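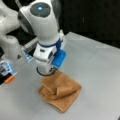 # Pincombe Hand Towel, Tan

The Pincombe is a plain tan hand towel with a soft, slightly fuzzy loop on both sides. It is sold by Derevness for kitchens, guest baths, salons and small inns. There is no border stripe and no printed logo, so it can be folded any way round and still look the same from the front of a shelf.

## Color

We sell it in one color. Depending on the light it can look closer to brown or closer to orange, and the folds usually look a shade different from the flat parts. If you need towels that match each other closely, order them together - dye lots change, most recently in August.

## Details

- Material: cotton terry
- Finish: hemmed on all four sides, with a hanging loop on one corner
- Packs: 2 or 11
- Item number: 308
- Made for: Derevness, at the Trarnavar mill

## Folding

Lay the towel on a smooth table and flatten it with your hand. Bring one long side over the other so you have a long, narrow bundle, then press along the ridge. You can leave it like this for a drawer or a rail. For a basket, fold it again from one end. 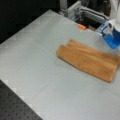
Terry is springy, so the rounded end will puff up a little. Stack the towels with the rounded ends facing out and put the heavier items on top overnight. Graciela Cabral, who wrote our folding card, also suggests turning every second towel the other way in a tall stack. The card comes with the pack of 11.

## Washing

Wash before first use, with similar colors. Warm water is fine. Skip the fabric softener, as it leaves a coating and the towel takes up less water. Tumble dry on medium or hang outside. Some lint in the first few washes is normal. If a loop gets pulled, snip it level with scissors and don't tug at it.

## Orders

Packs ship from our Toledo warehouse on weekdays. Orders of 110 towels or more are handled by Cyrill Riedl, who can also set up a repeat delivery. Unwashed towels can be returned in their original wrap. Washed towels can't be returned unless there is a fault in the hem or the weave.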